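**July 16, 2025**

**Zumano opens its towel-folding demonstrations to everyone**

Hi all! I'm Kastriot Perić, I run the teaching team at Zumano, and as of this morning you can download Grimis, our set of 1129 towel demonstrations (yes, towels, I've talked about little else since March).

Every one was done by a person steering the arm by remote control. You move a handle, the gripper follows, and you find out fast how much your own fingers do without asking you. My first tries were awful! We also kept the fumbles and second grabs, so a robot learning from Grimis gets to see how people recover from a bad pinch.

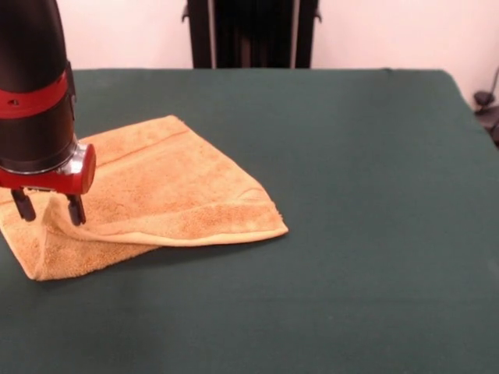
Terry cloth on green felt, two moments with the gripper on the towel.
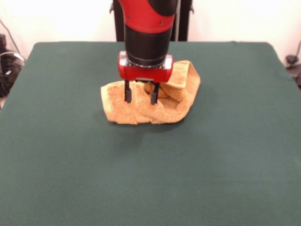
Our friends at Likico built the handles, and they've put up with a lot of late messages from me about trigger springs. The download comes with the arm motions, the video and the operators' notes, which are short and sometimes a bit grumpy. It's free for schools and labs, and companies can write to us for terms.

Next up is Lã, our wool set, with 1503 demonstrations planned. Sweaters are so much harder (sleeves!), and we're looking for two more operators to help. If you'd like to try the handles first, drop me a line through the Zumano press desk and we'll set up a session.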